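Astuces de rangement : ce qui marche, ce qui me laisse froide

On me vante le papier de soie parfumé à la lavande pour éloigner les mites. J'en ai glissé dans deux tiroirs pendant tout un hiver. Mes pulls sentaient la grand-tante et les mites ont quand même mangé une manche. Un lavage avant de ranger et un sac bien fermé font mieux, pour moins cher.

Même méfiance pour le papier de couleur au fond des étagères. Joli le premier jour, mais une éponge humide et la teinte passe sur le linge blanc. Faites l'essai sur un vieux torchon : 20 minutes sous un poids, feuille mouillée, et vous serez fixé.

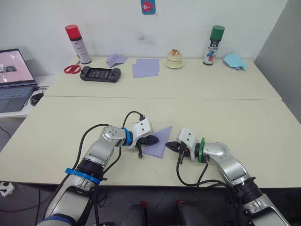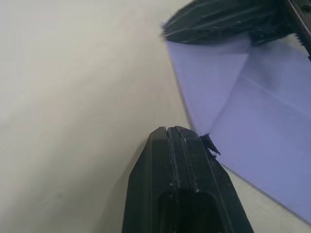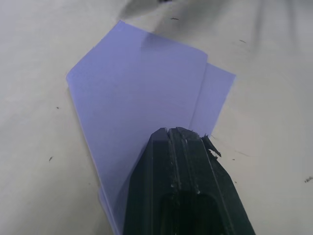

Papier lavande.

Quant au vinaigre blanc, il a bon dos. Sur le calcaire, d'accord. Sur le marbre, jamais, et sur les joints de la machine, je demande à voir. Tamsin Ashby m'écrit qu'elle en met à chaque lessive depuis des années, sans souci. Tant mieux pour elle, mon joint à moi a coûté 80 euros.

Le bicarbonate dans le frigo ? J'ai comparé avec et sans, 3 semaines chacun. Aucune différence à mon nez. Jeter le vieux fromage, en revanche, effet immédiat.

Lundi, je m'attaque aux boules de lavage Cletevex. Je n'en attends pas grand-chose.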